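The Best Bad Movie Snacks, Quotes and Sequels: A Summer of Renting Everything

By Roscoe Ridgeway
26/07/2024
6 min read

My local video store is closing in October, and I have decided to take it personally. Drumbridge Video has been on the same corner in Skukosville since I was tall enough to see over the counter, and its action section runs to 502 tapes and discs (I have the printed stock list, I begged for it). My plan for the summer was to rent as many of the terrible ones as I could before the shutters come down. I'm 33 in and my eyes hurt.

I've been carrying them home by the bagful and writing notes as I go, mostly on receipts.

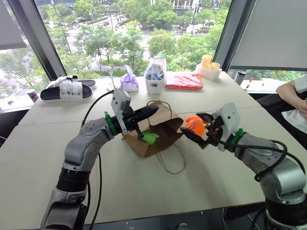

Brown paper, big table, plenty of daylight.

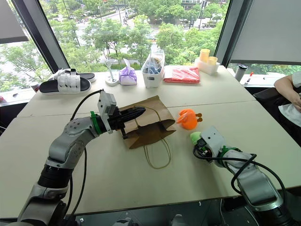
The Frozen Harbor problem

Let's start with the series that ate most of my June. If you've never met the Frozen Harbor movies, there are six of them, they were shot on very little money, and they star Sverre Nygård as a retired icebreaker captain named Skirkska who keeps getting dragged back for one last job. He has one last job in every single movie! By the fourth one even his dog looks tired of it.

The first is good, and I mean that with no winking at all. It's lean, it's cold, you can hear the ship groaning the whole way through, and Nygård barely talks. He gets maybe a page of dialogue in the whole thing and he spends most of it asking people to close doors. Then it made some money, and somebody decided what audiences wanted was more talking, so in part two he has a catchphrase.

The catchphrase is "Mind the ice." He says it when he pushes a man off a crane. He says it at a wedding. In part three he says it in the desert, where he's gone to rescue his niece, and the movie just lets it sit there as if it made sense. I laughed so hard I had to run it back, and then I missed the plot, and then I found I hadn't missed anything.

One-liners are harder than they look

Watching these in a pile, I've gotten picky about the quips. My feeling is that a great action one-liner has to be a bit stupid. If it's too clever you can hear the writer in the room. The ones I love sound like something your uncle would come out with at a cookout and then look around to see who heard.

My favorite so far comes from a movie called Nambiar's Revenge, which has a villain who owns a piano factory. Our hero drops a grand piano on him from four floors up, walks over, looks down and says, "Flat." That's it. One word, end of scene, cut to a speedboat. I've been saying it around the house for weeks and it has stopped being welcome.

The worst is from the same movie, twenty minutes later. He blows up a bakery and says, "I hope you're hungry for justice." It has a bakery right there! You've got rolls, you've got dough, you've got toast, and he goes with justice.

Sequels where the star has left

There's a special shelf in my heart for the sequel where they couldn't get the lead back. Frozen Harbor 5 handles this by having Captain Skirkska be on the phone for the whole movie, and I'm fairly sure it isn't even Nygård's voice. His nephew does all the punching. The nephew is fine. He's got good hair and he runs like somebody carrying soup.

Then Nygård came back for the sixth, older and heavier and clearly having a great time, and it's my second favorite of the lot. There's a fight in a fish market that goes on for so long that the two of them stop for a rest, sitting on crates, breathing, before getting up and starting again. I'd put that scene up against anything in a movie that cost a hundred times more.

Things I got wrong

I went in thinking I'd hate the submarine ones and love the prison ones. Other way around. Prison movies all have the same cafeteria fight – tray, face, whistle – and by the third tray I was checking my phone. Submarine movies can't afford a lot of sets, so people have to stand close together and sweat, and that does half the acting for them.

I also said in my last column that Frozen Harbor 2 runs 136 minutes. That's the extended cut. The regular one is a lot shorter and you should rent that, please, I'm begging you. The extra scenes are mostly a boat being refueled.

Next up is the ninja shelf, which the store files under Sports for reasons that go back before the current owner. I've got a stack waiting and the popcorn's on.

Contact the editors: PO Box 3685, Skukosville | Copyright 2024, all rights reserved | Back to top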